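Varnis
Fil : automatisation et métiers du linge
1/8

Varnis engage cette année l'automatisation partielle de ses activités de pliage et de rangement du linge. Ce fil présente ce qui change pour les équipes, site par site. Les représentants du personnel ont reçu ces éléments en juillet.

2/8
Deux sites sont concernés dans un premier temps : Clelluvska et Chien. L'atelier de Clelluvska traite 3 000 pièces par jour. Le tri à l'arrivée, le contrôle des taches et les retouches y restent entièrement manuels.

3/8
Le projet, nommé Filtent, repose sur l'apprentissage par démonstration. Des salariées et salariés exécutent les gestes du métier avec une pince tenue à la main, et ces enregistrements servent à entraîner les futurs postes automatisés. Les séances se tiennent en atelier ainsi que dans des chambres.

4/8
La participation aux démonstrations repose sur le volontariat. Elle est comptée comme temps de travail, rémunérée au taux du poste occupé et assortie d'une prime de transmission. Un refus n'a aucune incidence sur l'évaluation annuelle.

5/8
Huit postes de pliage évolueront vers la conduite et la surveillance des équipements. Aucun licenciement n'est lié au projet. Les personnes concernées suivront une formation interne, organisée pendant les heures de travail, et conserveront leur classification ainsi que leur ancienneté.

6/8
Hooman Nouri, responsable des opérations : « Les équipes de Chien nous ont signalé très tôt que les pantalons et les sacs souples posaient plus de difficultés que les draps. Nous avons revu l'ordre des essais en conséquence. » Le linge plat sera donc traité en premier.

7/8
Plusieurs questions demeurent ouvertes : la cadence attendue sur les postes mixtes, la répartition des pauses, les droits des salariés sur les enregistrements de leurs gestes. Elles feront l'objet d'une négociation distincte. Dans l'intervalle, les cadences actuelles sont maintenues et aucun enregistrement ne peut être utilisé à des fins disciplinaires.

8/8
Les salariés de Clelluvska et de Chien peuvent adresser leurs observations à leur responsable d'équipe ou les déposer dans le registre ouvert à l'accueil de chaque site. Les réponses seront affichées en atelier. Le compte rendu de la première phase sera publié sur ce compte.

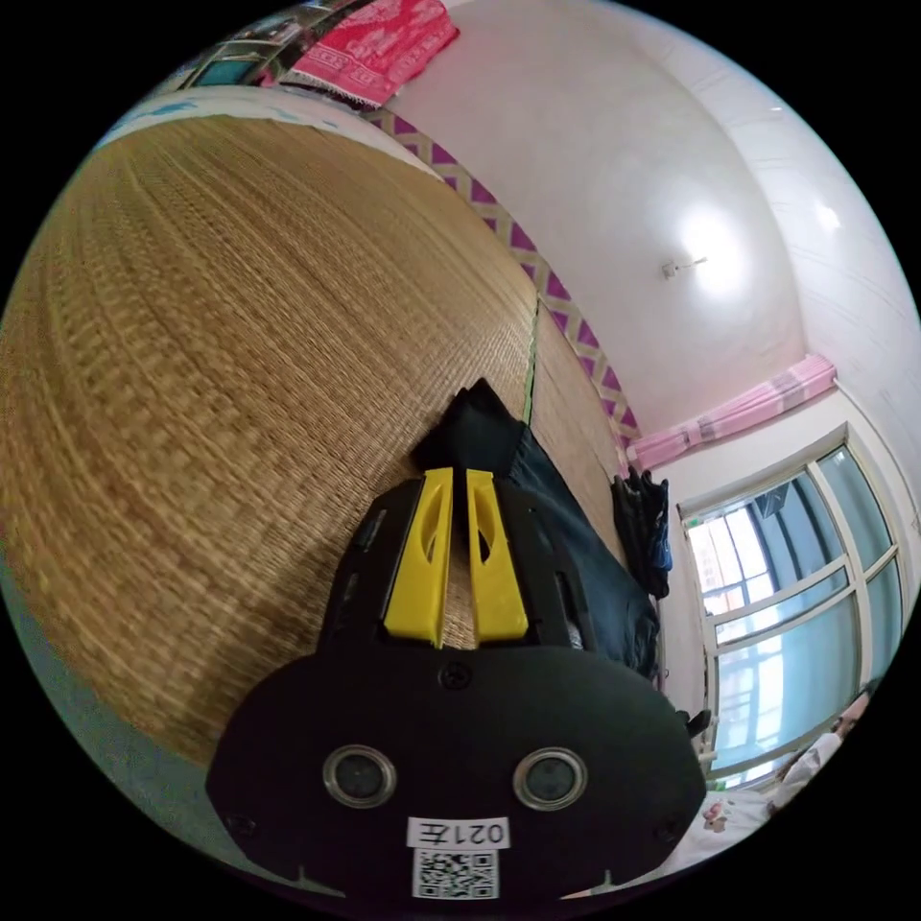

Projet Filtent : pince à doigts jaunes tenue à la main, devant un textile bleu marine, au-dessus d'un lit couvert d'une natte.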